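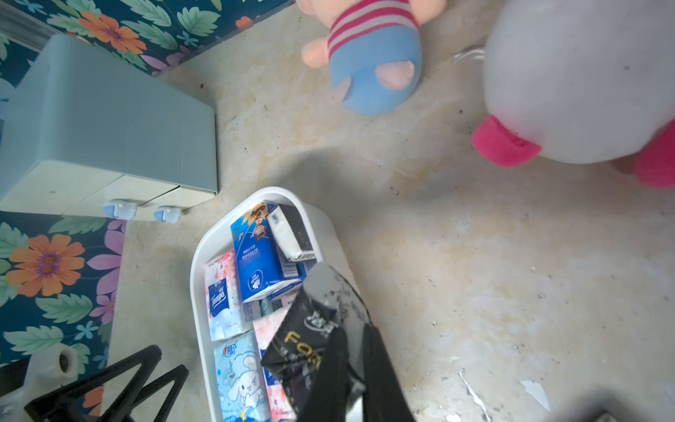 Pusham Robotics Club — Members' Board — Visits and Open Days

Open day at the Skindby workshop, who went?
Started by rosine_m, Feb 13, 2019

rosine_m wrote:
Well, I finally got myself over to the Skindby open day with Ysaline, and I have been telling everyone at home about it ever since, so now it is your turn! They had the two-arm setup sorting pocket tissues with a white plastic tray between the arms, and I stood there so long that my tea went cold. I loved the flowered walls, too. Hervé Renaud was at the controls and answered every question I had, including the silly ones.

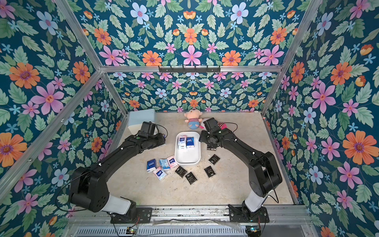
Both arms, with the tray in the middle and the plush toys at the back.

jokeck_ans wrote:
Lovely to read this, Rosine. I was there in the morning and enjoyed the company very much, but I have to say I found the task a bit easy. Soft little packs, good light, plenty of floor to work on. Our Perrin arm back in December was handling screws. I would have liked to see something harder for a day when visitors drive all that way.

solene_c wrote:
Oh Ans, I can't agree with you there! A tissue pack squashes and slides and its wrapper is shiny, and give me a screw any day — at least a screw keeps its shape. I tried the controls myself for 2 turns and dropped the pack both times, with a very patient small boy waiting behind me. Hervé told me they have 267 runs saved and want 1000 before they change the task.

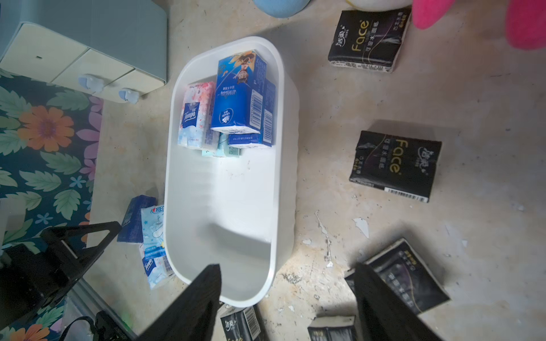 Tissues at the far end of the tray, black "Face" packs over on the right.

jokeck_ans wrote:
Fair enough, Solène, I didn't take a turn, so maybe I should keep quiet until I have. I still say screws are harder.

ysaline_f wrote:
I'm with Solène on the shiny wrappers. Does anyone know if they will run it again? My sister wants to come, and we have room for three in the car if somebody needs a ride from Pusham.

rosine_m wrote:
Hervé said to write to him and he'll pass on the next date. Ans, you are coming with us, and you are taking the first turn!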